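January, bench notes, resource compiler port

Picking up from the Valleck build that stopped linking. Dwynwen Pugh had the form designer writing its output as one resource file per window. The old compiler accepts that, but it renumbers the control IDs on each pass, so the generated header and the compiled resources disagree as soon as a second window exists. Symptom: the OK button in window two fires the handler for the scroll bar in window one.

Confirmed with a minimal project. Two windows, one button each, no menus. Header says 200 for both buttons. Resource dump says 200 and 201. The header writer resets its counter when it opens a new window record; the resource writer does not. Neither behavior is documented in the Trundberg manual. The only mention of ID assignment is a line in the appendix on dialog templates, and it covers static text only.

Options considered:

1. Reset the counter in both writers and key handlers on window plus control. Needs a change to the dispatch table, and all projects saved under the old format have to be regenerated.

2. Never reset, let IDs run across the whole project. Small change. Risk is the 1028 limit on the control table, which the Montoya project already approaches.

3. Read the IDs back from the compiled resources and write the header last. Slower, and it makes the build order matter.

Went with 1. Siamak Abbasi objected on the regeneration cost and wants a converter. Agreed, converter goes in the same branch. He will take the Pascal side, I take C++.

Dispatch change, as it stands now: the event loop packs the window index in the high word and the control ID in the low word, then does a single lookup. Previously it looked up the control ID alone and fell through to the window's default handler on a miss. The fall-through hid a good number of bad IDs. With it removed, the sample projects produced 13 unhandled events on the first run. All 13 were controls that had been deleted in the designer but whose records were still in the project file. The designer marks them deleted and skips drawing them, but the generator never checks the flag.

Added the check in the generator, at the point where it walks the control list. Did not touch the designer's save routine. Undo depends on the deleted records staying in the file.

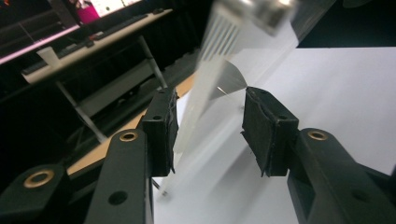 Gripper fingers with pad blocks at the tips

Second problem, found while testing the first. Nested group boxes lose their parent when the generator sorts controls by type. The sort is there so that all declarations of one type end up together in the source. It runs before parent references are resolved, and the references are list positions, so after the sort they point at whatever moved into the slot. Moved the resolve step ahead of the sort and stored pointers. Output for flat windows is byte-identical to the old output. Output for nested ones now matches the designer.

Size check on the converter: 190 old project files in the archive. Ran all of them through the C++ side. Every file converts. Four give a warning for a missing font entry, left over from Wamavia, whose exporter writes a font name of zero length. Converter substitutes the system font and logs the window name. Still need to compile the converted projects; conversion alone does not show that the handlers are bound correctly.

Pascal side has one known difference. The generated case statement cannot take the packed long value on the older compiler, so Siamak is emitting a nested case, window first. Longer source, same behavior. He asked that the C++ generator keep the same order of windows so the two listings can be compared side by side. Done, order is now taken from the project file and not from the window hash.

Open items:
Compile run over the converted archive.
Ask Dwynwen if the designer can purge deleted records on an explicit Save As, with undo cleared first.
Update the appendix text on ID assignment. State the packing and give the limit per window.
Menu IDs use a separate counter. Not checked yet for the same fault.
Old-format files opened in the new designer should prompt before converting. At present they convert silently and the original is overwritten. Keep the archive copy read-only until this is fixed.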